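Sourdough, week three, and I have opinions

Thursday night is feeding night at our place now. I started a starter at the beginning of March, mostly to see if I could, and I'm completely hooked. It lives on the shelf above the kettle, it's called Wondia (my niece picked the name and won't say where it came from) and it has doubled in size after every feed this week!

I'd tried twice before, years ago, and gave up both times around the stage where it smells like nail polish remover. My neighbour Eftychia Raptis set me straight. Her advice was to stop fussing, feed it wholemeal for a few days and keep it out of the draught. That's all I changed. By day 8 it smelled like yoghurt and green apples, and I rang her at a fairly antisocial hour to say so. 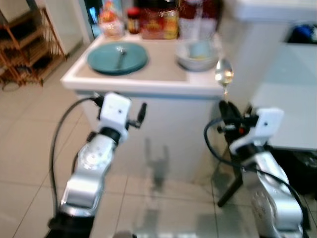

The first loaf

A brick. A lovely brown brick with a good flavour and a crumb like a bath sponge that's been sat on. I cut it while it was still warm, which everyone tells you not to do, and I'd do it again, because hot bread with too much butter on it is worth a gummy middle.

What I got wrong was the proving. The recipe said four hours and I gave it four hours, in a kitchen that hadn't seen sunshine since breakfast. Dough doesn't read the clock. Now I look for a domed top and a few bubbles around the sides, and if that takes until bedtime then it takes until bedtime. 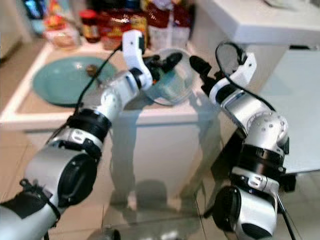
Flour matters more than I thought, too. I'd been using whatever was on special, and then I drove out to the mill shop at Hinham and came home with a sack of their stoneground white and a smaller bag of rye. The colour! It's closer to cream than white, and it drinks up a lot more water, so my first go with it was stiff as putty. I've bumped the water up by 25 grams a loaf and it's much happier. A spoonful of the rye in each feed really gets the starter moving as well.

The second and third loaves were better, and the fourth had an ear on it, that crisp flap where the slash opens up. I took it round to Pao-chu Hsieh at number 13, who bakes every week and is not one for flattery, and she turned it over, knocked on the bottom and said "yes, all right". I floated home.
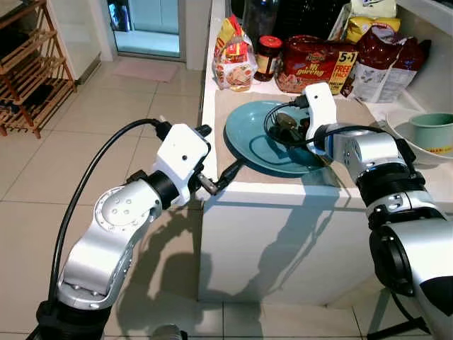

She also told me to quit throwing out the leftover starter, so I've been on a discard spree. Pancakes were good. Crumpets were brilliant, although I don't own rings and had to make do with egg rings that were a bit shallow. Crackers were the real surprise: discard, olive oil, salt, and a heap of sesame seeds from Özkan, the grocer near the station, rolled as thin as you dare. They're gone by the time they've cooled. I'm fiddling with a cheesy version and will post it when it stops sticking to the tray.

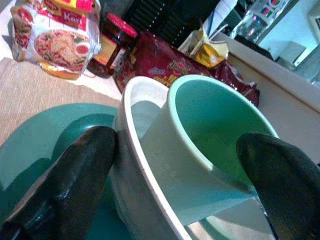 Bowl, cup and plate.

Next up is a fruit loaf, with sultanas soaked overnight in cold tea and a bit of orange peel. Eftychia says to fold the fruit in late so it doesn't tear the dough. Pao-chu says to put it in at the start and stop worrying. I'm going to make one of each this weekend, and if you've got a side in this argument, please leave it in the comments before I start soaking!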